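Open Kitchens at Trirnov: a July visit

I had been meaning to go to the Trirnov open kitchens for years, and every July something came up, so when my sister-in-law phoned and said there was a spare seat in the car I said yes before she had finished the sentence! The idea is a simple one. The housing cooperative, Trustbridge, asks a handful of households and shared kitchens to leave their doors open from ten in the morning, and you wander from one to the next with a paper map and a plate of something in your hand. There were 28 kitchens on the map this year. We managed 5, and we were not hurrying (well, we were a little, toward the end).

The one I want to tell you about is the shared kitchen on Sartori Lane, up a flight of stairs so steep that we stopped halfway to admire the wallpaper. I have a great weakness for tiled counters. My grandmother had one, and she complained about scrubbing the grout every day of her life and would never have swapped it for anything else.

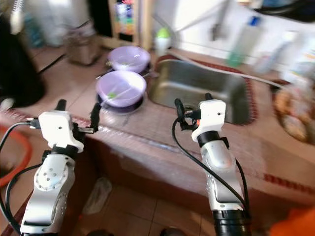

The tiles are a soft pinkish beige, and what I liked best was the thin red-and-white patterned trim along the front edge. It is such a cheerful thing to have at waist height while you do the dishes. The sink is stainless steel, set right down into the tiles with a dark red rim, and I stood there far too long working out how I might talk my husband into the same at home.

We got to chatting with a lady from Terkanier who had come 151 kilometers by bus to see the kitchens, and she and I agreed that you can tell a working kitchen by how close together the things are. Everyday bowls, spoons, bottles, all within reach of the sink. Her own kitchen was redone last winter with everything behind doors, and now she opens four of them to make a cup of tea. 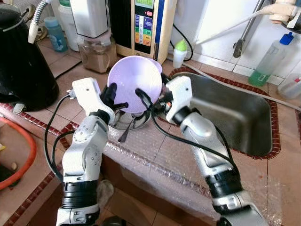
She was very taken with the lavender bowls, and so was I. Plain plastic, light as anything, and a lovely color against the tiles. I have spent more than I should on heavy stoneware over the years and I still reach for my old plastic bowl when there are eggs to beat. There was a big black electric kettle too, and a glass jar with something brownish in it that my sister-in-law was certain was cocoa and I was certain was cinnamon. We never did settle it. 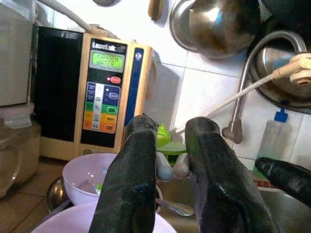
Words by Zdeňka Matoušek
Filed under: Days Out, Homes and Kitchens

The water machine had its own little circle of admirers. It says LeveLuk along the top and KANGEN WATER on a green display, and the buttons run from deep blue through green and yellow down to orange, like a paint card. I drink mine straight from the tap and always have, but I did enjoy those colors.

After that it was plum cake in the courtyard, and a long hunt for the car, which we had left outside number 702 and then looked for on entirely the wrong street. Maps are on sale at the Trustbridge office from the start of July. Wear flat shoes for the Sartori Lane stairs, and go before lunch if you want any of the cake.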